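Acting Showcases and Pay-to-Play Workshops: Questions We Get

Last updated May 27, 2022

Clesby is a small reading library and rehearsal space for working and not-yet-working actors. We rent rooms by the hour and lend plays. We don't run showcases and we don't sell classes, so we have no stake in whether you sign up for one. People at the front desk ask us about them constantly, and these are the answers we keep giving.

What is a showcase, exactly?

An evening where actors perform short scenes or monologues for an invited audience that is supposed to include agents, managers and casting people. Drama programs hold them for graduating students and usually cover the cost out of tuition. The other sort, the sort most of these questions are about, is run by a private company and paid for by the actors in it.

Do agents come?

Sometimes. Ask who came to the last one. A company that had a full row of agents in September will be glad to tell you which offices they were from. A company that says it can't share its guest list "for privacy" may have a guest list made up of your roommates.

Watch the wording, too. "Industry invited" means that somebody sent an email. "Industry attended" is a claim you can check. "Past guests have worked with" is a phrase that can be stretched over almost anyone who has ever held a clipboard.

I was told I was selected out of hundreds. Is that good?

Ask how many were turned down. If you sent in a headshot on your lunch break and were accepted before dinner, the selection was probably of your credit card. We know that sounds harsh. We've also seen the same acceptance letter brought in by several different people, with the same sentence about "a rare quality we don't often see" in each one.

What does a fair price look like?

We can only tell you what we see on the flyers left on our board. The cheapest one up right now is $30 for a cold reading evening with one casting associate. The most expensive is $345 for a single night, and that gets each actor a slot of five minutes. Neither number tells you if it's any good. Divide the fee by the time you'll be on your feet and decide whether you'd pay that for anything else.

Then add the extras. Filming is often separate. So is the "required" prep session, and so is the new headshot from the photographer they happen to recommend.

Is it legal to charge actors to meet casting directors?

It depends on the state, and the rules have more holes than most people think. In general, a class with real teaching in it is treated differently from an audition you pay for. That's why so many of these evenings are called workshops and begin with a short talk. If somebody implies you could get a job out of it, write down what they said and when. We aren't lawyers. Your state labor office is the place to ask, and it won't charge you.
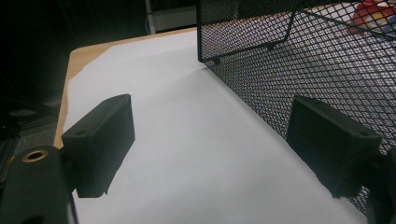

The other thing to write down is the refund policy, before you pay and in the company's own words. A lot of them offer "credit toward a future event." Credit is only worth something if there is a future event and you still want to be in it.

Should I do a monologue or a scene?

If you have a choice, a scene. Monologues get coached to death, and people who watch a lot of them stop hearing them after the first few. With a scene, they can at least see whether you listen. Pick a partner who shows up to rehearsal over one who has better credits.

Pick something short. Then cut it. Most material runs longer in front of people than it does in a bedroom, and the light will go out on you at the limit whether you've reached your good line or not.

The company wants to pick my material for me. Is that normal?

It's common. It can be helpful if they've seen you work. If they haven't, you're getting whatever is in the folder, and so is the next person. One of the folders going around town has been in use long enough that we recognize the photocopies. If you don't like what they hand you, ask to change it. How they take the question will tell you a lot.

What about online showcases?

We're more doubtful about these than we are about the live ones. A live room has the advantage that you can look at the seats. With a link, you're relying on somebody's word that it was opened. Ask whether they report views, and whether a view means someone pressed play or someone watched to the end. One listing we saw boasted that its showcase page had 131 views. The cast all have mothers.

An online showcase may still leave you with usable footage. If that's what you want, compare it with the cost of shooting a scene yourself with two friends and a decent microphone. Sound matters more than the picture does. Bad sound gets a clip closed faster than a bad background will.

Can I get out of a contract I've already signed?

Read it first, the whole thing. Look for a cancellation window, and if you're inside it, cancel in writing and keep a copy. If you paid by card and the event was moved, shortened or canceled, your card company may help. If you signed something that gives the company a cut of future bookings, take it to somebody qualified before you do anything else. A showcase producer has no business taking a commission — they aren't your agent, even if they use the word "represent."

Do casting workshops lead to auditions?

They can. We've had regulars who met an associate at a workshop, got called in months later, and booked a line or two. We've also had regulars who did one every week for a year and were never called by anyone. The first group talks about it more. When a company prints success stories, ask how many people took the workshop in the same period and see if you get a number.

Something worth remembering is that the person across the table is being paid to be there. They will be kind to you. Kind notes are pleasant to get, and they're also what keeps a guest on the list for next time.

What should I bring if I decide to go?

Two headshots with the resume trimmed and stapled to the back, a printed copy of your sides, and a pen. Bring paper copies even if they tell you it's all digital. Wear something you've rehearsed in. Leave the prop suitcase at home.

Afterward, write down who you met and what they said while you can still remember it. A thank-you card is fine. A second thank-you card is a nuisance.

Which companies do you recommend?

None. We get asked about Nalden and Sturcombe more than any others. We don't have a relationship with either one, and we won't rate them here. People have come back from both pleased and come back from both annoyed. Put the questions on this page to them and see who answers.

What would you spend the money on?

Depends what you've got. If you haven't been in a play in the last year, be in a play. The folks at Alarcón hold open readings that cost nothing, and casting people do wander in, mostly because they have friends in the cast. If you already have steady stage work and no footage, get footage. If you have both and your headshot is six years old, you know what to do.

And if you've looked at all that and still want to do the showcase, do it. Some people work better with a date on the calendar and a fee they can't get back. Just pay for it as practice, and let anything else that comes of it be a surprise.

Can I rehearse my showcase scene at Clesby?

Yes. Rooms are booked by the hour at the desk. Please give back the script when you're done, and don't mark it in ink.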